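A Day at the Brostero Open House

Posted 25 March 2026

I had been meaning to visit Brostero since December, when a friend forwarded me their newsletter and I saw that they let visitors try the grippers themselves. It's a long drive from us, and I got lost twice looking for the visitor lot, but there was coffee inside the door and a very patient woman handing out badges, so I forgave the place quickly.

The building used to be a bakery supply warehouse, and you can still see the old loading doors along one side. Now it is divided into bays, and each bay had a different gripper to look at. We went through in small groups, which I liked, as there was time to ask all the questions I would have been too shy to ask in a crowd.

Our first stop was the Hakitz two-finger gripper, and I'll admit I stayed there too long. They let us set the closing force on a tablet and pick up whatever was on the tray – bolts, a sponge, a paper cup. I crushed the cup on my first try and was delighted to get it right on the second. The staff told us it had been through 1,000 cycles the week before on the same set of finger pads, and that the pads were the part they expected to replace most often.

Next door was the Brandico, which is heavier and has a wider opening. I found it slower to respond, though a gentleman in my group who runs a packaging line much preferred it. He liked that it kept its grip when he tugged on the part (he tugged quite hard!). The two share a mounting plate, so swapping them takes only a few minutes.

The last bay was the one I had come for, where they try the grippers on old desktop computers. 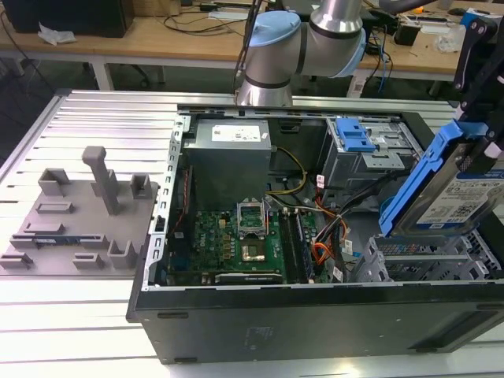
Taking a computer apart sounds simple until you think about how many different shapes are packed into one case, and how little room there is for fingers to open. Our guide said they have collected around 215 old machines for this work, and that drives and memory give them very different headaches. A drive in its caddy is something a gripper can get hold of. Memory is thin and sits close to its neighbors, and they are still arguing over finger shapes for that.

I asked about cameras too. They like a fixed one for the overall view, and they are comparing that with a small one carried on the wrist. The wrist camera sees more up close but loses its view just when the fingers close, so for now they lean toward the fixed one.

Lunch was across the street at Baranauskienė, a little place with excellent potato pancakes. Parking at Brostero is free, but wear comfortable shoes, as the floors are concrete all the way through and there are very few places to sit.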